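Notes from a long chat with the owner of a secondhand crockery shop in Indcombe. Tidied up a bit, 11 January 2021. She didn't want her name used, fair enough, so she's "the owner" all the way down.

The shop is on the Boddale road, past the tyre place. Two rooms and a lean-to. No sign to speak of. She opened it with boxes from her aunt's garage and has been buying out of deceased estates ever since — mostly from inland, mostly plain stuff.

"People think I want the gold edges," she says. "I don't. Can't shift them. They don't go in the dishwasher and everyone's got a dishwasher."

What sells is everyday ware. Bowls first. Then bowls. Then mugs, if they're heavy. She puts it down to how people eat now, on the couch, one hand on the remote. Dinner plates have been slow for years and she reckons the big ones are finished, nobody's cupboards fit them anyway.

I asked what she looks at when a box comes in. Rim, then foot, then she flicks it with a fingernail. A good piece rings. A cracked one goes thud and you'll feel it before you hear it. She did it for me with a soup plate and I couldn't tell the difference, to be honest, until the third go.

"The rim tells you how it's been treated. A coloured rim especially. Wears off where the spoon goes in."

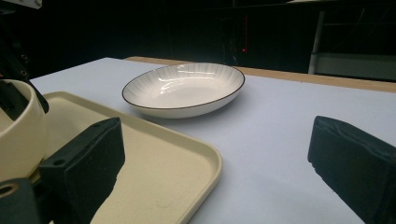
Kwak wrote in after the first part of this went up to say a coloured rim isn't always paint, sometimes it's the glaze breaking thin over a darker clay, and that sort won't wear off at all. I read that out to the owner over the phone. She agreed, mostly. Said you can tell with your thumb. Painted line, you feel a little step. Bare clay or thin glaze, nothing, or a bit of grit.

Pricing, then. She has 2 prices for most things, which I liked. One if you want a single, a cheaper one each if you take the lot. She hates splitting a set but she'll do it. "Sets are a wedding present idea. Who's getting eight of anything?" The record for one customer is 80 pieces, a cafe fitting out in a hurry, and she had them wrapped by closing with her nephew doing the newspaper. The bill was $869. She remembers it exactly, it paid the rates.

Cafes are a funny bunch. They want it to look mismatched but it's got to stack. She's had owners in there for an hour nesting bowls on the floor, pulling out any that wobble. Saucers are the opposite problem, too many, always too many. Cups break and saucers don't. She has milk crates of the things under the bench and sells them to people with pot plants. 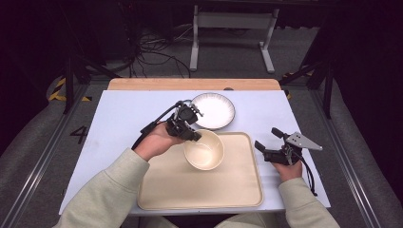
*Plain ware: still the steady seller.*

I wanted to know about lead. She gets asked a lot. Her line is that she won't sell old bright-coloured glazes for food, full stop, they go on the shelf marked for show. Reds and oranges mostly. Same with anything crazed right through. Fine cracks in the glaze hold tea, then they hold everything else. "Soak it in bicarb if you like. It'll look lovely. I still wouldn't eat off it."

She's not a tester and says so. There are kits, she doesnt trust them much. If you're worried put a fern in it.

Trays are newer for her. She used to bin them. Then in October she put a stack by the door and they went in a week, so now she asks for them. Older customers mainly, wanting something light with a lip on it that they can carry one-handed past a cat. Timber ones look good and weigh a tonne. Plastic is what people take home after picking up both.

Other things she wants more of: small jugs, butter dishes with the lid still there, and anything you'd call a pudding basin. Things she wants less of — souvenir spoons, gravy boats, Mondden. That last is the local pottery that closed, and every house in the district seems to have a cupboard of it. Brown, thick, chips if you look at it. She has a soft spot but no room.

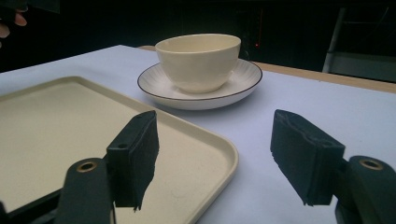
She was wrapping an order while we talked and I got a lesson in that too. Paper between every piece, plates on their edge in the box and never flat. Cups upside down, handles all facing in. Bowls nested in threes at most, more than 3 and the bottom one cops it. Scrunch the paper, dont fold it. Leave the top of the box a bit soft so nobody puts another one on it.

Would she do it again? Long pause. She'd get a place with a loading door. She'd say no to the first dozen gravy boats. Otherwise yes, she likes the houses, likes seeing what people kept at the front of the cupboard and what they kept at the back. The front stuff is always scratched and thats the stuff she buys.

Open mornings, later if her car's out the front. Cash is easier. Bring your own box if you're after a lot.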